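开放日复盘会 会议记录

项目：Derar 软物整理演示
地点：Zawadzka 楼，小会议室（原定大会议室被占，临时换的）
时间：下午两点开始，比通知晚了一刻钟
出席：Priltance 演示组、场地组、安全、对外联络；Floltance 来访方代表线上参加前半段，中途退出
缺席：采购（请假，意见会后补）
记录：演示组轮值

记录比较赶，有些是原话，有些是概括。有出入的请直接在底稿里改，改了在群里说一声。

一、上次纪要确认

上次纪要没人提修改，通过。

上次遗留：
签到台的桌子借到了，已还。
观众线地胶贴了，撤场的时候没撕干净，场地组说要用酒精擦，还没擦。见第六项。
Derar 的中文介绍页校对完了，英文页没动。
备用急停按钮到货，没装。安全方面问为什么没装，答：到货那天正在彩排，后来就忘了。这次必须装，写进待办。

二、开放日总体情况

上午接待 Floltance 来访团，下午对外开放。下午分 3 场，每场演示加提问，场间清台、重置布料。原计划场间留够时间，结果第一场提问拖太长，后面一路往后推，最后一场开场的时候门口已经有人走了。

人数：签到表和门口发出去的贴纸对不上。联络组倾向用签到表，场地组倾向用贴纸。没争出结果，对外先不报数字，只写“下午对外开放”。

总体感受，大家分别说了几句，摘录：

演示组：机器本身比彩排稳，布比彩排难弄。
场地组：通道太窄，推婴儿车的进不来，得绕后门。
联络：来访方问得很细，我们准备的讲稿太宣传，前半段他们基本没在听，一到台子跟前就都活了。
安全：有两次观众越线，都是小朋友，家长拉回去了。没有触发停机。

关于讲稿：一致同意砍。开头的公司介绍砍到一段，Priltance 的历史不讲，谁想知道看展板。先演示后讲解，顺序倒过来。

三、演示环节逐项

3.1 台位安排

当天是 2 个台位，一号台做整理，二号台做触感和遥操作体验。一号台对外，二号台要预约。问题是预约的牌子写得太小，很多人在二号台后面排了半天才知道要先登记。下次牌子放大，放在人眼高度，别再贴桌腿上了。

有人提出能不能两个台都放开。安全不同意，遥操作必须一对一有人看着，人手不够。维持预约制。

3.2 一号台：取布、提起、放平

流程还是彩排定的那套：从筐里取一件，提起，转到台面上方，放下，摊开，再由人收走。讲解员站在侧面，不站正前方，这一条执行得不错，继续。

布料准备的是混装，有素色的，有带图案的，厚薄都有。彩排的时候用的全是薄的，所以厚的那几件参数没细调，当天是现场改的。演示组承认这个安排欠考虑。以后彩排用什么布，当天就用什么布；要加新布，至少提前一个工作日走一遍。

提起的速度争论了一会儿。来访方觉得慢，观众觉得快（这个很有意思，两拨人感觉完全相反）。实际两场用的是同一个速度。演示组解释说，慢是为了让布自己垂下来，提快了布会甩，一甩后面找边就难；再往上加速度，折叠那一步成功率会掉。Floltance 的人说他们自己的产线上更在乎节拍，演示慢没关系，但是希望看到一个“能跑多快”的上限。

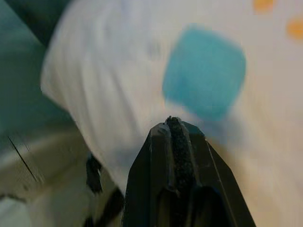
讨论结果：加一个快速段，放在每场最后，只做提起和移动，不接折叠。快速段开始前讲解员口头提醒，观众往后退一步。速度上限由安全签字，没签字之前不跑。

布的甩动，场地组提了另一个事：空调出风口正对台子，薄布会飘。下次要么关那一个出风口，要么把台子往里挪。先试关出风口，挪台子太麻烦，线要重走。

3.3 折叠

折叠是观众最想看的，也是当天最不稳的。失败的几次基本是同一个毛病：第二只夹抓去找角的时候，角卷在下面，抓到的是两层，一拉整件歪掉。人工干预以后重来，观众其实不介意，有人还鼓掌了。但是讲解员不知道说什么，冷场。

决定：准备一段“失败的时候讲什么”的词。内容就讲找角为什么难，布是软的，每次掉下来形状都不一样，程序看到的东西跟上一次永远不同。用平常话讲，不要讲算法名字。

另外，失败后谁来重置要说清楚。当天出现过两个人同时伸手去拿布的情况，安全当场叫停。以后只有台位操作员能进栏内，并且先按暂停，等指示灯变色，再伸手。讲解员不碰布。这一条没有商量。

有人问能不能干脆演示视频代替折叠。没通过。来开放日就是看真的，视频网上都有。

3.4 二号台：触感体验

体验用的是拆下来的同型号指面垫片，放在托盘里给人摸，反响很好，比预想的好。小朋友喜欢，大人也喜欢，问“这是不是砂纸”的最多。讲解卡上没写这个问题的答案，需要补。

垫片少了，收摊时对不上托盘清单，可能是顺手带走了，也可能掉在哪里了。不追了。下次用绳拴住，或者直接粘在一块板上。演示组倾向粘板，板子还可以在上面标字。

遥操作体验：每人时间太短，刚找到手感就结束。缩短前面的说明，把时间让给操作。说明改成一张图贴在手柄旁边。

3.5 夹爪和指面

演示组汇报检查情况。当天收摊后拆下看过，机械部分没有松动。指面有痕迹，要不要换新的，讨论如下。

一种意见：换。指面磨了以后摩擦力不均匀，抓薄布容易滑，而且观众离得近，看着不好看。
另一种意见：先不换。现在的参数是在这一套指面上调出来的，换新的等于重调，离下一次接待时间不够。白点可能只是粘上去的布毛，先清洁，清完再判断。

结论：先清洁再拍照对比，由演示组出一页说明，下次会上定。清洁只用软刷和规定的清洁剂，不要用胶带粘，上回有人拿胶带粘过，表面留胶，弄了半天。

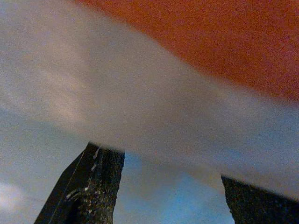
附图：夹爪手指近景，左侧手指表面有细小白点和短划痕状痕迹，待清洁后复查。

备件情况：库存还有 2 套完整指面，够换。采购不在，补货周期会后问。如果周期太长，这次就一并下单，不等结论了。

有人顺带提到以后每次演示前后各拍一组指面照片，固定角度，放同一个文件夹，文件名写清楚台位和场次。同意，即日起执行。以前的照片散在各人手机里，能找到的传上来，找不到算了。

3.6 大屏画面

当天大屏上放的是手腕相机的实时画面，切换器由场地组管。反映：近距离画面对不了焦，布一靠近就是一片白，观众不知道在看什么。但也有不少人喜欢，觉得像坐在机器上。

方案：大屏分两块，一块手腕视角，一块侧面固定机位。固定机位用三脚架，别再夹在栏杆上了，人一靠栏杆画面就抖。切换器当天死过一次，重启恢复，原因没查到。下次带备用线。场地组问要不要录像，答要，但不能录到观众正脸，录像位置会前和安全一起看。

画面上最好有个小标签，写“手腕视角”“侧面视角”。字体别用那个艺术字。

四、Floltance 来访方反馈

线上接入，音质不好，断了又接。能听清的整理如下，没听清的会后邮件确认。

（1）关心的是混装件，各种材质混在一个筐里。我们演示的筐太整齐，跟他们现场差得远。希望下次由他们提供一筐实际的东西带过来。
我方：可以，要提前寄到，需要过一遍有没有扣子、拉链、金属件。扣子能接受，金属件先挑出来。

（2）问失败以后系统自己知不知道失败了。
我方：大部分知道，抓空能判断，抓到两层判断得不好。这个如实讲了，对方表示能理解，他们更怕报成功但实际没成功。

（3）问夹爪能不能换成他们自己的。
我方：接口可以谈，这次不承诺。需要对方给尺寸和重量。

（4）问换一种布要多久能上手。
我方：当天讲解员回答得太乐观，会上更正，按实际情况书面答复。注意！对外口径要统一，时间类的问题一律不要现场给数，记下来会后回。

（5）参观路线上，他们想看维修间，当天没开门。
我方：下次可以开，维修间要先收拾。地上的线、开着的箱子都收掉。限人数，分批进。

（6）午餐还可以，咖啡不行。

对方在第四项结束后退出会议。表示愿意再来一次，时间在 3 月，具体由联络组对接。

五、安全

5.1 越线。地胶线不够，小朋友看不见也不管。下次一号台前加软栏，高度要挡得住小朋友又不挡视线。场地组说仓库里有，但是颜色不统一。颜色不管，能用就行。

5.2 急停。现有急停在操作员右手边，讲解员够不着。备用急停装到讲解员一侧。装完做一次测试，两边各按一次，记录签字。每场开始前也测，写进开场检查表。

5.3 噪音。有家长反映夹爪开合的声音吓到小朋友。没有办法消除，讲解员开场先让它空合一次，给大家听一下。

5.4 遥操作的限位。体验者把手柄推到底，机械臂停在限位上，没有问题，但是画面上没有提示，体验者以为坏了，一直推。要求界面上加提示文字。软件说能加，小改动。

5.5 人手。每个台位固定 2 人，一个操作一个讲解，换班要交接清楚。当天中间有一段只剩一个人兼着，这个绝对不能再发生。宁可停一场。

5.6 急救箱在签到台下面，大家都知道的话这条就过。（有两位不知道，已告知。）

5.7 饮料。有观众端着杯子站在栏边，讲解员劝了，人家放在控制柜上面了。控制柜上以后什么都不许放，贴标识。入口放一张小桌，专门给人搁杯子。

六、场地

通道加宽，展板往墙边靠。展板上有一处错字，“柔性”印成“揉性”，有观众拍照发出来了。重印那一块，其他不动。
地胶残留，用酒精擦，擦之前先在角落试一下。
后门的指示牌补一块。
签到台挪到进门左手，不要正对门，风大纸飞。
插座不够，二号台和签到台共用一个插排，这次没出事，下次分开走。
空调出风口，见 3.2，联系物业。
Zawadzka 楼晚上锁门时间比我们以为的早，撤场差点被关里面。提前跟门卫报备，撤场名单给过去。
垃圾袋多备。

椅子的事讨论过，要不要给观众摆椅子。站着看流动快，但是老人吃不消。折中，靠墙放一排，不摆在台前。

七、讲解与资料

讲稿重写，演示组出初稿，联络组改话。要求：短句，少用缩写，不说“赋能”这种词。
常见问题卡补充下面几条，都是当天真被问到的：
指面是什么做的，是不是砂纸。
能不能叠衬衫。（能不能稳定叠，照实说）
会不会夹手。
掉了布它会不会自己捡。
晚上关灯能不能干活。
多少钱。（统一答：请留联系方式，联络组回复）
为什么叫 Derar。（谁也不知道标准答案，联络组去问，问不到就说是项目代号）

单页资料：中文的发完了，英文的剩很多。下次中文多印，英文少印。纸薄一点没关系。
给小朋友的贴纸很受欢迎，继续做。有人把贴纸贴到栏杆上了，撤场撕了半天。

网页上的回顾：联络组写一篇短的，配演示现场的图。图由演示组挑，不要挑有观众脸的。正文不要写“圆满成功”。布怎么抓、哪里失败过都可以写，来访方的具体问题不写，征得对方同意以后再说。

八、下一次安排

下一次接待初步放在 3 月，先做 Floltance 的专场，再看要不要对外。场次不超过上次。彩排两回，第一回走流程，第二回带布、带讲解、带大屏，全套走。第二回彩排请安全到场，有问题当场改，不拖到当天。

彩排用的布清单提前发出来，厚的一定要有，带图案的也要有。对方寄来的那筐如果赶得上，彩排就用；赶不上，专场当天只做试抓，不做折叠，也不计成功率。这一点要提前跟对方讲明白，不要到了现场才说。

有人建议当天记录每一次抓取的结果，成功、抓空、抓两层，分开记。同意，表格演示组做，简单一点，打勾就行，别让操作员写字。

预算：软栏不花钱，重印一块展板，三脚架买一个，垫片粘板自己做。其他没有。采购回来以后补签。

九、待办

演示组
清洁指面，拍照对比，出一页说明
厚布参数重新走一遍，存档，不要只存在现场那台电脑上
快速段脚本，交安全签字
“失败的时候讲什么”初稿
讲稿初稿
抓取结果记录表
垫片粘板
挑网页用图

场地组
擦地胶
找软栏
通道和展板重新摆，出一张草图
插排分开
后门指示牌、预约牌
空调出风口联系物业
大屏分屏，查切换器死机原因

安全
备用急停安装和测试（拖了一次了，优先）
开场检查表更新
快速段速度上限审核
控制柜标识

软件
限位提示文字
大屏视角标签

联络组
Floltance 书面答复，先内部看一遍再发
3 月时间对接
录像和照片的使用说明，贴在入口
单页加印
重印展板，这回找人校对！
门卫报备

采购（缺席，会后确认）
指面补货周期
三脚架

十、其他

演示组问二号台手柄能不能换一副新的，左边那个按键回弹慢。先拆开清一下，不行再报。
会议室的白板笔又没水了。
有人提出以后开放日结束当天就开短会，趁记得清楚。大部分人反对，太累，折中为第二天上午，站着开，不写正式纪要，记几条就行。先试一次。

签到表和贴纸数字的问题会后联络组和场地组自己对，对出来发群里，对不出来就不发。

补记（会后）：采购回复，指面补货周期在问供应商，先按库存算。三脚架仓库里好像有一个，场地组去看一眼，有就不买了。安全补充：快速段审核之前，彩排也不许跑，上面第三项里写的“没签字之前不跑”包括彩排。

下次会议时间群里另行通知，地点还是 Zawadzka 楼，争取订到大会议室。

散会，四点差几分。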